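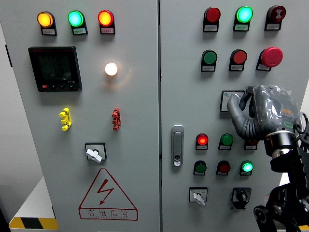 Indicator lamps and digital meter, cabinet doors in light gray

Tadlow Pump Control Cabinet, 3-pump model

Product code: TPC-384
Maker: Starkura
Availability: built to order

The Tadlow is a floor-standing control cabinet for irrigation and water transfer pumps. It runs up to 3 pumps from one supply and is meant for nurseries, orchards, golf courses and small water districts. Each pump has its own starter and overload, so one can be taken out of service while the others keep running.

How it works

In automatic mode the controller reads a pressure sensor on the main line and brings pumps on as demand rises. The lead pump changes after each full stop, which evens out the running hours. If the pressure sensor fails, the cabinet drops to timed running and logs a fault. In manual mode each pump is started and stopped at the door.

Low water protection is standard. Wire it to a float switch in the tank or to a probe in the well. The restart delay is set at the factory and can be changed in the service menu – the code is on the card inside the document pocket.

Specifications

Supply: three-phase, 480 V
Control voltage: 24 V DC
Enclosure: painted steel, double door
Plinth height: 80 mm
Cabinet width: 1000 mm
Cable entry: bottom, gland plate supplied undrilled
Mounting: indoor, on a level concrete pad
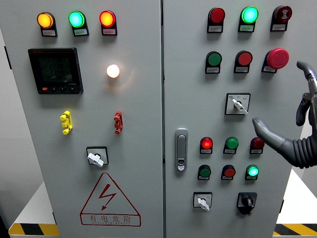

Leave enough room in front of the cabinet for both doors to open fully, and check local code for the working clearance. The pad should stand above the floor in any pump house that gets hosed down. For an outdoor site, order the Gisach shelter at the same time. It ships flat and bolts to the same pad.

Supplied with the cabinet

Wiring diagrams, two paper sets
Spare fuses for the control circuit
Lifting eyes
Door keys

Pressure sensor, float switch and field cable are not included. We stock the Nazari pressure sensor, which connects without any change to the controller settings. Other 4–20 mA sensors will work but need to be scaled in the service menu.

Ordering

Please send the motor nameplate data for every pump with your order. Overloads are sized from the nameplate current – horsepower alone is not enough. Soft starters can be fitted in place of the standard starters, but this has to be decided before the build begins. Drawings are sent for approval first, and changes after approval are charged.

Replacement parts are listed on the Tadlow spares page.

Page updated 28/02/2023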